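Omitz Hand-Held Gripper, Class Set

Product group: Teaching equipment / Manipulation
Supplied by: Merkumby
Status: In stock

Overview

The Omitz is a hand-operated two-finger gripper for robotics classes and student clubs. The student holds the tool by its handle and works the fingers directly. Recordings made with it are used in the second half of the course, when the same tasks are run on the club's arm. No arm is needed for the first half.

The class set was specified with the Fekotthorpe student robotics club, which uses it for its household tasks project. The teaching notes supplied with the set were written by Maite Arrieta, who runs the club's manipulation class.

Construction

The gripper has two black fingers with blue textured pads. Pads are a wear part and are replaced in pairs. Replacing one pad of a pair gives uneven grip and shows up in the recordings as a slow rotation of the object during lifting. The finger pivots should be checked for play before each session and tightened by hand with the key supplied. Do not use thread lock on the pivots.

Working with two units

Most tasks in the notes are written for one student with a gripper in each hand. Kitchens are the preferred location. They offer objects of mixed size and stiffness at several heights, and the layout differs from one home to the next, so a class that records in its own kitchens ends up with a more varied set than one that stays in the lab. 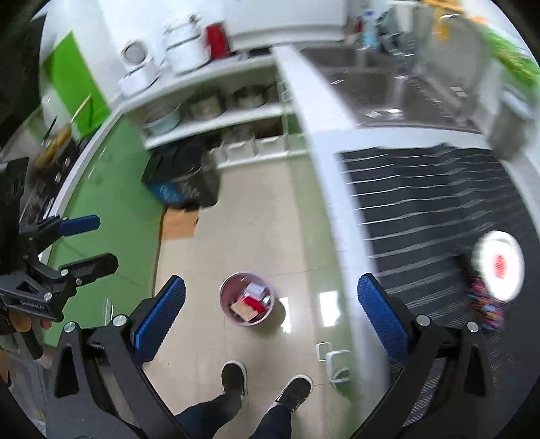

Students should start each recording with both grippers open and end it the same way. A recording that begins with an object already held can't be used for the grasp exercises. Keep the wrist steady during the approach and close the fingers at an even speed. If an object is dropped, carry on and mark the recording afterwards in the log sheet. Dropped objects are needed for the failure analysis unit.

Set contents

Hand-held grippers: 6
Spare pad pairs: 11
Pivot key: 1
Teaching notes: printed, spiral bound
Log sheets: pad of 500
Storage case: lockable, foam insert

Course compatibility

The notes follow the Tkachenko introductory manipulation syllabus and cover its first 6 units. Classes on an older syllabus can use the set, but the unit numbers will not match. A conversion table is printed inside the back cover.

The set meets the equipment rules for the Tkachenko student challenge, held each May. Teams may change the pads. Changes to finger length or pivot position move a team to the open category.

Care

Wipe the pads with a damp cloth after food handling and let them dry before closing the case. Solvents harden the pad surface. Store grippers with the fingers open.

Ordering

Sets are sold complete. Pads and log sheets can be ordered separately from Merkumby; grippers are not sold singly to schools. Clubs sharing a set should give one delivery address and one contact name.

Page revised September 2023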